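Thursday, after lunch
Railing / stair rework, Filleck house, upper landing

Late start. Spent the first part of the morning hunting the small hex keys, which were in the Viltton bag the whole time. Moving on.

Where we are: top rail is on and tight. Middle rail on, one end still moves if you lean a knee on it. Posts plumb except the one nearest the stair head, which is off toward the stairs. Not a lot but you see it when you sight down the rail from the far end. Lai-ching saw it before I did.

Touch-up. Used the Grgić satin black again, second tin. The first tin dried a hair shinier, I think because I didnt stir it long enough. On a flat you'd see the difference, on the posts it vanishes. Do the underside of the top rail LAST, fingers go there without thinking and you end up with prints all the way along. Did that in the spring on the Fedness job and had to sand the whole lot back.

Spiral balusters: the curved ones are a pain to wipe down. A rag folded over and pulled like shoe shine works best. Brush leaves bits in the crook of the curve. Tack cloth good for the last pass only, it clogs fast if there is filings. Start at the top tread and work down, otherwise you lean on what you just cleaned.

Post bases. Nomvula wants shims under the bad post and I want to take it off and reseat it. We went back and forth. Shims are quick but the base plate will never sit flat again and the cover ring will show a gap on one side. Reseating means dropping the middle rail on that run, which means the loose end gets done at the same time. So reseat. She agreed on condition I do the drilling, fine.

Notes for reseating, so I dont have to think on the day:
mark the plate outline in pencil before lifting
middle rail off first, top rail stays and gets tied back with a strap
clean old compound out of the holes, all of it
dry fit, check plumb two ways, then fix
leave overnight, no leaning

Bolts. 96 in the new box, M8, all the same length this time. Last box was mixed and I lost most of an hour to it. If anybody opens a new one dump a few out on the bench and compare before taking it upstairs.

Lower level. Beige chair is still down there below the landing, and it needs a sheet over it before anybody drills up here. Dust goes straight through between the posts. Same for anything else down there the owner cares about. Ask about moving the chair to the other room — easier for everyone than sheets.

Torque. Set the wrench once and left it, 9 on all the rail brackets. Yu-ting had it higher on the first run and the bracket paint cracked under the washers, so those want a dab of black too. Nylon washers would sort it but they're not on the order. Put them on the order.

Noise: middle rail hums when you flick it. Probaly the loose end. Check again once the post is reseated and if it still does it try a felt pad inside the bracket.
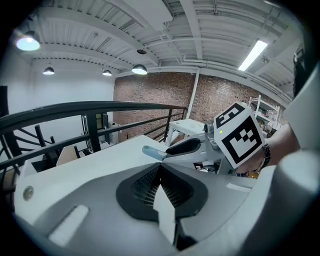 Mohammed-Awal Acheampong: I'd go over the middle rail again before you commit to dropping it. On the last one like this the bracket screw had bottomed out in the hole and felt tight when it wasn't. Shorter screw, problem gone, no need to touch the post. Also your post might be fine and the floor isn't, so put the level on the boards first.

OK, fair. Did the level on the boards after reading that. Floor drops a bit toward the stair head, same direction as the lean. So some of it is floor. Not all. The plate is also sitting on a ridge of old compound on the landing side, can feel it with a feeler gauge, so it comes up regardless. Will try the shorter screw first since its a two minute job.

Still to get:
nylon washers M8
felt pads
3 more of the cover rings, the split kind, the solid ones wont go on without lifting the post
drop sheets, big
masking tape, ours has gone gummy

Cost so far 266 on materials, not counting the paint we already had. Shu-fen has the receipts except the bolts one, that's in my jacket.

Next: screw, then level, then decide on the day. Strap is in the van behind the ladder. Charge both drills tonight.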